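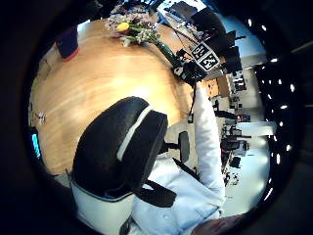

Plamonano Hand-Held Gripper

Castodus | Data collection tools | Part no. PN-409

Status: on sale with revised cable exit. Earlier units are subject to a safety notice, last updated 14th April. Please read the notice before ordering spares or using an earlier unit.

Overview

The Plamonano is a two-finger gripper worked by hand. The operator holds the grip, squeezes the trigger and picks things up, while the tool logs finger opening and a camera on the body records the view. Recordings made this way are used to train arm-mounted grippers with the same finger geometry. The arm version is sold separately as the Plamonano A and shares fingers, pads and camera bracket with this one.

It was designed for work at ordinary tables and benches: kitchens, offices, shop counters, packing areas. A printed marker card clips to the body so that overhead cameras can find the tool. A single cable carries power and data to a belt pack or a desktop hub.

Safety notice: cable exit on earlier units

Which units are affected

All hand-held Plamonano units with a serial number ending in A or B. The letter is on the label inside the battery bay of the belt pack and again under the trigger guard. If the two letters don't match, go by the one under the trigger guard. Units ending in C have the revised exit and are not affected. The arm-mounted Plamonano A uses a different connector and is not affected either, despite the name.

What went wrong

In October a customer reported that the trigger on one tool had gone slack during a session and the fingers had closed by themselves. The operator had two fingertips between the pads at the time, while seating a small part, and was pinched. The skin was not broken. The tool could not be opened with the trigger and was released by pulling the plug at the belt pack.

The tool was returned to our workshop and we found the following.

The cable left the body through a moulded rubber boot with no clamp behind it. Each time the cable was pulled sideways, the load went straight to the crimp pins in the connector. On the returned unit the trigger sense wire had broken inside its insulation. From the outside the cable looked sound.

With the sense wire open, the controller read the trigger as fully squeezed. On A and B units this drives the fingers closed at the set grip force and holds them there. The firmware had a check for a shorted sense wire and none for an open one. That was our mistake, and the cable would have been a nuisance fault without it.

We then pulled cables from other tools that had come back for unrelated servicing. Several had partly broken strands in the same place. All had been used with the long cable hanging free from the wrist, usually by operators reaching across a table and then stepping back to a seated or standing position with the cable caught on a chair arm or the table edge.

What can happen

The fingers may close without the trigger being pulled.

The fingers may stay closed when the trigger is released.

The log may show the gripper as closed for long stretches when it was open, or jump between the two. This often appears before any movement fault and is worth checking for.

The grip force is limited, and the pads are soft. It is still enough to hurt a fingertip, crack a thin glass or crush anything delicate. Closing on something hot or sharp is the worse case, as the operator may not be able to let go of it.

What to do with an A or B unit

1. Stop using it with the long cable. Unplug at the belt pack before handling the fingers.
2. Read the serial number and send it to the service desk, together with the firmware version shown on the hub.
3. Install firmware 7 or later. On this version an open sense wire stops the motor and lets the fingers go slack. The status light turns solid red and the tool will not re-arm until it has been unplugged and plugged in again.
4. Fit the clamp kit, or send the tool in and we will fit it. There is no charge for either. The kit contains a two-piece clamp, a new cable and a replacement boot.
5. Carry out the wiggle test described further down.

Firmware on its own is not the full repair. It makes the fault safe, and the cable will still fail.

Please don't tape the boot. We have had tools back with the boot wrapped tightly in electrical tape, and the bending simply moves a little further along the cable, where it is harder to find.

The wiggle test

Place the tool on a table with nothing between the fingers and hands clear. Plug in, arm it, and open the live trace page on the hub. Don't touch the trigger. Hold the cable a hand's width from the body and move it slowly up, down and to each side, then give it a gentle twist in both directions.

The opening trace should stay flat. If it flickers at all, even once, the cable is on its way out and should be replaced. Repeat with the trigger held at half squeeze, as some breaks only show there.

On firmware older than 7 the fingers may snap shut during this test. Update first.

What changed on C units

The boot is backed by a clamp made for us by Thoroddsen, which takes the load on the cable jacket and leaves the pins alone. The exit now points back along the forearm and no longer straight down. There is a breakaway plug 135 mm from the body, so that a hard snag separates the cable before anything in the tool takes the strain. When the plug parts, the fingers go slack and whatever is being held will drop.

The last point has caught a few people out. If you are moving full cups or anything you would rather not mop up, route the cable properly and don't rely on the breakaway.

We also added a second trigger sensor. The two readings have to agree or the tool stops.

Cable routing

Most of the cables we have replaced would have lasted much longer with better routing, so this section applies to C units as well.

Use the forearm strap. One goes just above the wrist and one just below the elbow, over the sleeve. Leave a small loop between the tool and the first strap, enough to turn the wrist fully both ways.

Wear the belt pack on the same side as the tool. Crossing the cable over the body is the commonest reason it ends up under an armrest.

At round tables, stand or sit on the side nearest the task and move around as needed. Reaching right across drags the cable over the edge.

Push spare chairs in, or move them out of reach. Castors running over the cable will damage it, and the damage is not covered.

Don't hang the tool by its cable between takes. A hook stand is available.

Working safely

Keep the free hand out of the fingers while the tool is armed. Use the arm switch. Disarming takes one press of the thumb button and the status light goes white.

Don't use the tool to handle knives, hot pans, open flame or live animals.

Stems, paper, soft wrappers and similar light items should be handled on the low force setting. High force marks them and gains you nothing.

Long hair and loose cuffs should be kept away from the finger slide. It has a cover on C units. On A and B units it is exposed along the underside, and a cover can be added when the clamp is fitted.

If the status light goes red, put the tool down, let the held item come free and unplug. Don't keep re-arming it to finish a take.

Recordings made with a faulty tool

Customers have asked if earlier recordings can be kept. Camera footage is not affected. The finger opening values may be. The hub software has a checker under Tools > Trace health, which flags sudden jumps and readings pinned at full squeeze. Takes flagged in red should be left out of training. Takes flagged in amber need a person to look at them against the video, and in our experience many are fine.

We trained an arm on a set that included bad traces, to see what it did. It closed early on approach and knocked over light objects before reaching them. If your arm has started doing this after new data was added, run the checker on that data first.

Specifications

Fingers: two, parallel, replaceable soft pads
Force settings: low and high
Trigger: proportional, dual sensor (C units), single sensor (A and B units)
Cable: short or long, breakaway plug on C units
Marker card: clip-on, matt print, supplied blank or numbered
Handedness: either, the grip shell reverses with two screws
Power: belt pack or desktop hub
Hub: Skolum, any model with firmware 7 or later loaded
Warranty: 365 days from delivery. The cable exit on A and B units is covered with no time limit.

Care

Wipe the pads with a damp cloth and let them dry before use. Don't use solvent on the marker card, as the black lifts and the overhead cameras lose it. Replace the card if it is creased or has gone shiny. Check the clamp screws monthly. They should be snug, and overtightening will flatten the cable jacket.

Spares and accessories

Pad set, soft
Pad set, ribbed
Clamp kit for A and B units (no charge, serial number required)
Cable, short, C type
Cable, long, C type
Forearm straps, pair
Slide cover
Marker cards, numbered, pack
Hook stand

C type cables do not fit A and B units until the clamp kit has been installed. Old type cables are no longer sold. If you have any on the shelf, please cut the plug off before throwing them out.

Returns for service

Send the tool, its cable and the belt pack together. We can't test the tool without its own cable, and a fault that vanishes with ours tells us little. Include a note of what the tool was doing when it played up and, if you still have it, the trace file from that session. Remove the marker card and keep it with you.

Repaired tools are re-labelled with a C under the trigger guard. The belt pack label is left as it was.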